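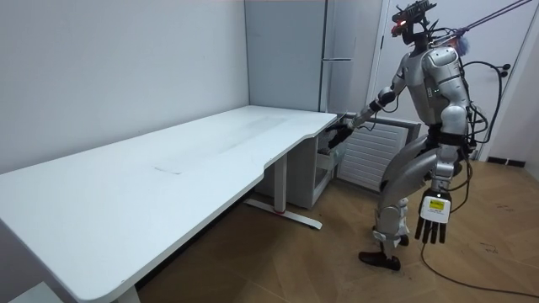
Sellon Fold 167 portable solar panel: a season of use

Solar companies love the word "freedom." The Sellon Fold 167 has it printed on the carton and again on the first page of the manual. I bought mine in May, with my own money, and I wanted to know something more boring: how much power comes out of the cable on a normal day, and is it worth hauling the thing outside to get it?

The short version is that it works, it makes less than the name suggests, and I'd think hard before paying full price.

The 167 in the name is watts. Most people who read this site will know that a rated figure comes from a lab, with strong light hitting the panel square on and the cells kept cool. My backyard is not a lab. I put a plug-in meter between the panel and my power station and left it there. On clear days near noon, with the panel aimed carefully, I saw readings in the 120s. Once, on a cold bright morning with a wind going, it touched 134 and stayed there long enough for me to go get my phone. Under thin high cloud it fell to half that, and under proper gray cloud I was lucky to see 20.

None of that is a scandal. Every folding panel I've owned has come in under its number, and the Flundusen I used before this one was worse. But Sellon's chart of charging times seems to assume the full 167 watts from breakfast to dinner, and I can't see how anyone would get that outdoors. If the chart says a battery fills in 4 hours, plan on most of a day.

The panel folds into four sections with a fabric hinge between each. Folded, it's the size of an artist's portfolio and heavy enough that I switch hands on the walk from the garage. The handle is good. The magnets that hold it shut are not good, and if you carry it in any kind of breeze the outer flap swings open and hits you in the leg. I now use a bungee cord.

The stands are the weak point. There are three of them, stitched to the back, each with a snap to set the angle. You get two angles. In the middle of summer neither one was steep or shallow enough to face the sun properly where I live, so I ended up propping the bottom edge on a piece of lumber. A panel at this price should come with an adjustable leg. The old Tuominen panels had a simple strap and buckle that did the job fine – you pulled it until the shadow looked right and went back inside.

Then there's the cable. It's short. If you want the panel in the sun and the battery in the shade (and you do, batteries hate heat), you'll be buying an extension. Sellon sells one. I bought a generic one with the same connectors and saw no difference on the meter that I could pin down.

I asked a few other owners what they thought, in case I had a dud. Nneka Nnaji has run hers from the roof of a camper van all summer and gets numbers close to mine when it's angled, and a good deal lower when it's lying flat. She likes it more than I do, mainly for how fast it packs away. Eetu Hakala returned his. One section had stopped producing and he was told to mail the whole unit back at his own cost, which he argued about and eventually won. He has a Flollenico now and says it's heavier but the stand locks.

The warranty is 2 years. Read it before you buy. It covers the cells and the junction box, and it leaves out the fabric, the stitching, the snaps and the magnets, or in other words the parts I'd expect to go first. My stitching is already fraying at one corner.

What about the rain claims? The carton says "weather ready." The manual says to bring it indoors if rain is expected. I left it out in a light shower by accident and it was still working the next day, and that's as far as I'm willing to test it. The USB ports sit under a flap that doesn't close tightly.

On money, I'm even less convinced. My refrigerator pulls more overnight than this panel brings in on an average day, so forget about running a kitchen from it. It keeps two phones, a laptop and a string of patio lights going, and it will top up a mid-size power station over a sunny weekend. At my electric rate, the panel would need far longer than the warranty to pay for itself. If you want to cut your bill, put the cash toward something bolted to a roof. If you camp, or your power goes out a lot, the math matters less.

Things I like: the connectors are standard, the surface wipes clean with a damp cloth, and partial shade on one section doesn't kill the output completely, as it did on the Flundusen.

Things I don't: the name, the stands, the magnets, the cable, the chart.

Rating: 3 out of 5. I'd go up a notch if it were on sale and you already own a piece of lumber.

Updated 10 August 2022: Sellon replied to my email about the angles. They suggest moving the panel during the day. I do move the panel during the day. I've left the rating as it was.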